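ウンダ生活文化館、卓上遊具の貸出を10月に再開

ウンダ生活文化館は、館内改修のため休止していた卓上遊具の館内貸出を、10月から再開する。対象となるのは、ままごと道具、木製の小箱、牌、棒類など、机の上で使う小型の遊具である。同館が所蔵する遊具はおよそ600点で、再開にあたりこのうち70点を第一次の貸出品に選定した。残りの所蔵品についても、点検を終えたものから順に追加していく。

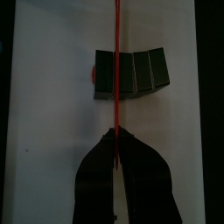 スナイディース・ケティルソン

今回の再開に先立ち、同館の遊具担当は所蔵品の点検と目録の改訂を進めてきた。従来の目録は受入順に品名のみを記したもので、同じ品が「棒」「細棒」「箸状のもの」などと異なる名称で登録されている例が少なくなかった。改訂後の目録では、品名のほかに素材、主な色、付属品の有無を記載し、用途が定まらない品については形状による名称に統一している。先の細くなった赤い棒も、用途を限定せず「棒(赤・細)」として扱う。

遊具の点検は、白い天板の机で一点ずつ行う。表面の傷、塗装の浮き、角の欠けを確かめ、必要に応じて清拭したうえで、目録の番号と照合する。牌のように複数で一組となる品は、背の色と表面の印を見て組を確認し、組の異なる牌が混在していた場合は箱を分ける。

ままごと道具は、休止前に利用の最も多かった区分である。包丁、皿、野菜などの模型が中心で、未就学児の利用が多いことから、点検の基準も他の区分より細かく定めた。プラスチック製の包丁については、刃の縁と先端の丸みを手で確かめ、柄の滑り止めの溝に汚れが残っていないかを見る。
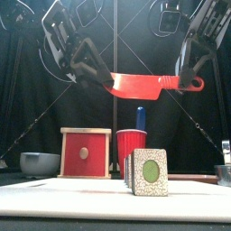

第39号

赤いプラスチックの包丁は、柄の端に穴のあいた輪が付いた形のもので、貸出棚では専用の掛け金具に掛けて保管する。赤い面に白木の縁を回した木製の箱も、同じ棚の下段に置く。正面に丸いつまみがあり、つまみの緩みは開室前の確認項目に加えられた。

担当のアウスディース・リースは、目録の改訂について次のように述べている。「利用される方は、品名よりも色や形で遊具を覚えておられます。『赤い箱はありますか』と尋ねられたときに、職員の誰もが同じ品をお出しできるよう、記載を改めました。お子さまが自分で棚に戻せることも大切にしております。」

貸出は二階の遊戯室で行い、利用時間は一回につき50分とする。受付は午前10時から午後3時までで、利用を希望する者は遊戯室入口の窓口で利用票に記入し、遊具を受け取る。一度に借りられるのは三点まで。ただし、牌など一組で用いるものは全体を一点と数える。未就学児の利用には保護者の同伴を要する。利用料は無料で、遊具を館外へ持ち出すことはできない。

返却時には、窓口の職員が利用者とともに付属品を確認する。破損や紛失があった場合も原則として弁償は求めないが、その場で職員に申し出るよう呼びかけている。修理を要する品は貸出棚から外し、修理を委託しているドリラード工房に送る。修理中の品は、目録の備考欄にその旨を表示する。

牌を用いた遊びについては、館が簡単な手引きを作成した。本来の競技の規則を扱うものではなく、牌を立てて並べる、同じ印を探す、棒で列の間をなぞるといった、年齢を問わず取り組める内容をまとめている。手引きの編集にはトーヴェ・オッドソンがあたり、
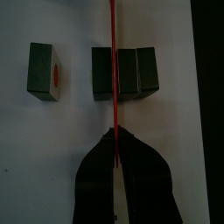

遊戯室の机に備え付けるほか、窓口でも配布する。緑色の背をもつ牌は、表に赤い丸の印のあるものなどを含み、立てたときに背と表の違いが分かりやすいことから、手引きの最初の項で取り上げた。牌どうしの間隔を広く取る並べ方と、寄せて並べる並べ方の二通りを載せている。

同館は再開後、利用票の記載をもとに貸出品の構成を見直す方針で、利用の多い区分から品数を増やす。館長のイングヴァル・ケアゴーは「遊具は使われてこそ傷み方も分かるものであり、記録を重ねながら保管の方法を改めていきたい」としている。

所蔵遊具の寄贈については、保管場所の都合により当面受け付けない。改訂後の目録は遊戯室および一階の閲覧棚で閲覧できる。貸出に関する問い合わせは、ウンダ生活文化館遊具担当まで。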